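I stopped by the Nollside swap shop on Friday, and wow, what a turnout! The kitchen tables were the big draw again, and I came home with a soup pot I really didn't need (my sister is already laughing at me).

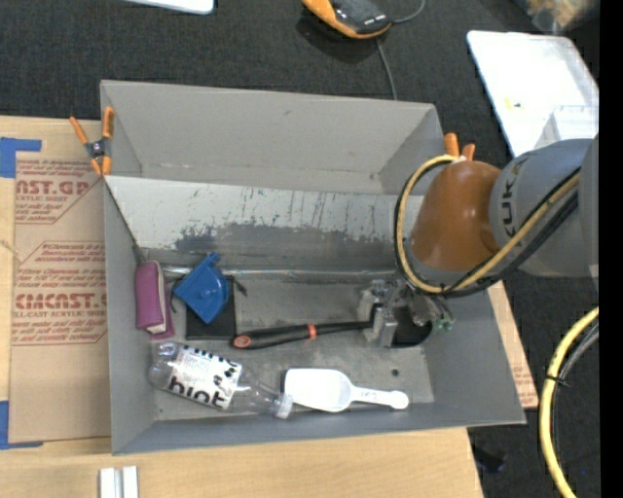 *Photo: Şükran Özkan / Nollside News*

Şükran tells me 2367 items found new homes, up from 2000 last time - and there are still boxes to sort, mostly ladles, lids and odd forks. The next one is in June, back in the old Morelli store on the corner. Bring your stuff clean, please, and no more than two bags each. Doors open at 9 a.m., and I'll be in line early!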